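March, nearly midnight, and I'm too pleased with myself to sleep.

I finally did the bedroom! Well, I did the bed, and then half the bedroom, and the other half is waiting for me with its arms crossed. The green sheet is on. I've wanted a green one ever since I saw the color in a shop window in Flesow, that soft sage that goes a little gray at night, and with the dark headboard behind it the whole corner looks like somebody grown-up sleeps there. I did try smoothing it out from the middle with my forearms, the way Mom does, and gave up after 4 minutes. It has wrinkles. I love it anyway.

Then the folding, right there on the bed. I know you're supposed to have a table for it, but the bed is the only flat place in this apartment big enough to lay out a shirt with its sleeves spread (the chair has been a coat rack all winter). Blue first. I own so much blue! Edin Ivanov told me once that I dress like a mailbox, and going through the pile tonight I had to give him that one.

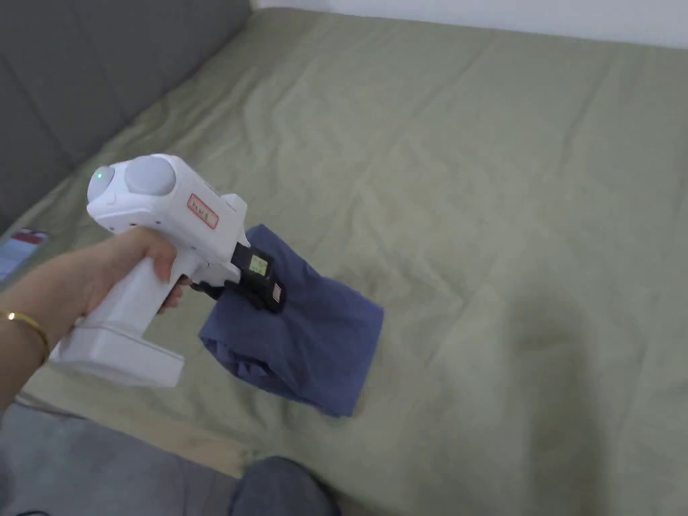
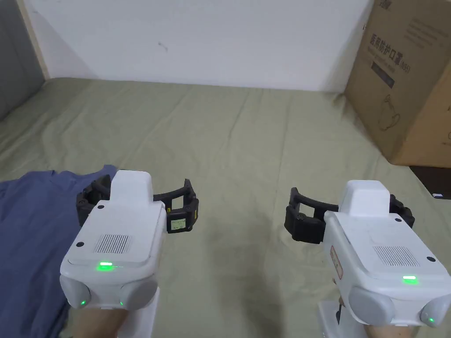
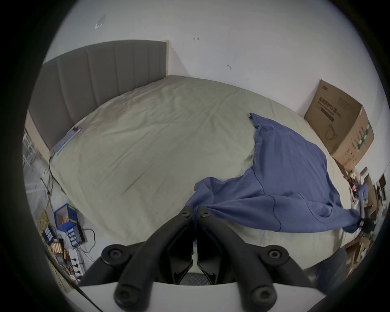 Blue things on the new green sheet, March.

I've gone back to the fold I learned in my Perberg days: face down, sides in, sleeves laid back along the body, then up from the hem in thirds. The old T-shirts are best for it, they've gone so soft they practically stay where you put them. Stiff new ones spring open again the second I reach for the next. I had the Magalhães record on, both sides and then the first side again, and I was singing by the end of it, sorry to the people downstairs.

Now the bad half. The floor on the left of the bed is all cables. There's the yellow coil, the power strip, and a tangle of black wire that I picked up, looked at, and put back down. The blue box with the yellow stuff in it needs to live somewhere else, and I can't think where. And on the other side it's bottles and more boxes, and the little brown shelf can't hold one thing more. The big cardboard box is still leaning on the wall at the end of the bed too. I keep saying I'll flatten it, but it might be perfect for the winter sweaters, so it gets another week.

Oh, and I want hooks for the wall! It's so white and bare up there, just a scrap of paper and a couple of marks. Druter has a row of wooden ones for 24, and I could hang tomorrow's clothes on them and give the chair its life back. I'll measure in the morning.

Tea's gone cold. Going to go lie down on my green bed.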